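Microfibre towels gone stiff and just push water about - save or bin?

Posted in Laundry & Cleaning, Monday, April 6, 2020

kettle_and_toast

Hi all, quick one hopefully. Got a pack of grey microfibre towels for the kitchen, the fluffy sort, for drying up and wiping down the worktop. Were brilliant for the first couple of months. Now they just shove the water round in a smear and I end up going over everything with kitchen roll. Feel a bit scratchy too, sort of catch on my hands.

I wash them with everything else, 60, normal liquid plus softener. Tumble dryer if it's raining. Have tried an extra rinse, no difference that I could tell.

Is that them done or can they be brought back? Don't fancy buying more at the minute and the shops round here (Kurnville) are hopeless for anything like this just now anyway. Also how do you lot dry and store them, mine live in a heap by the sink and I'm told that's wrong.

Thanks in advance

paulauskas_laundry

Softener. Stop using it, that's most of your problem. It coats the fibres and the cloth can't pick anything up after that. Dryer sheets do the same, so leave them out if you use them.

Used to do the washing for a guest house, 9 rooms, and we had microfibre for all the bathrooms. Someone put a load through with softener by mistake and the whole lot went useless. Got nearly all of them back like this:

Wash them on their own. No cotton in with them, not even one sock. Cotton sheds fluff and microfibre grabs it and hangs on to it, which could be your scratchy feeling. Shake each one outside first.

40 degrees, half your usual liquid, no softener, and give the drawer a proper scrub beforehand as there'll be old softener sat in the compartment. Then straight away a second wash with no detergent at all. You'll probaly see suds in the second one even though you put nothing in. That's the old stuff coming out. If there's still suds go again.

Some people put white vinegar in the rinse. I've done it, a small cup, seemed to help. Wouldn't do it every week, some machine makers say it's not good for the rubber seals. And NEVER with bleach, obviously.

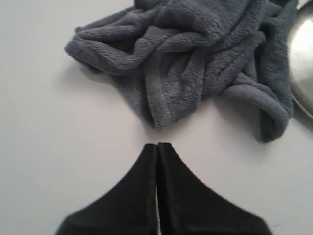 Drying next. Line or airer, no heat if you can help it. Hot dryer can melt the tips of the fibres and once that's happened you won't get it back, so if one's still hard after two or three goes I'd say it's cooked. Turn it into a floor cloth. Don't leave it bunched up after a wash either, all those loose folds lying over each other stay damp on the inside long after the outside feels dry, and then it smells. Pull it out flat and check the hem and any stitched seam with your fingers, those are always last to dry. If the pile is standing up in little tufts when it's dry you're fine, it's when it goes flat and shiny that you want to worry. Give it a ruffle with your hand or an old soft brush.

Storage - anywhere dry with a bit of air. Hook is better than a heap. I've got 2 on the go and the rest folded in a drawer well away from the tea towels.

To test: tip a spoonful of water on the worktop, lay the towel on it, don't rub, lift off. Should take nearly all of it. If there's beads left behind it wants another wash.

Oh and 60 isn't a disaster once in a while but check the label, some say 40 max.

lekis5

just buy new ones?? they're pennies. I got the Zellometti ones, pack of 5, had them since last June and they're still going. supposed to be good for 1,000 washes or something, dont know who counted. never do anything special with mine they go in with the bath mats

paulauskas_laundry

Bath mats are about the worst thing you could put them in with, fluff everywhere. Glad they're lasting though.

kettle_and_toast

Thank you both! Softener drawer was DISGUSTING, blue gunk right up the back. Have done one wash and one plain rinse wash and yes, loads of suds in the second. Going round again tonight. Two of them already feel softer, one's still like cardboard so I suspect that's the one that's been in the dryer the most. Will do the spoon test tomorow.

Does the same go for the flat glass cloths, the ones with no fluff on them? Got a couple in the same wash.

paulauskas_laundry

Yes same for those, exactly the same. Wash them together if you like.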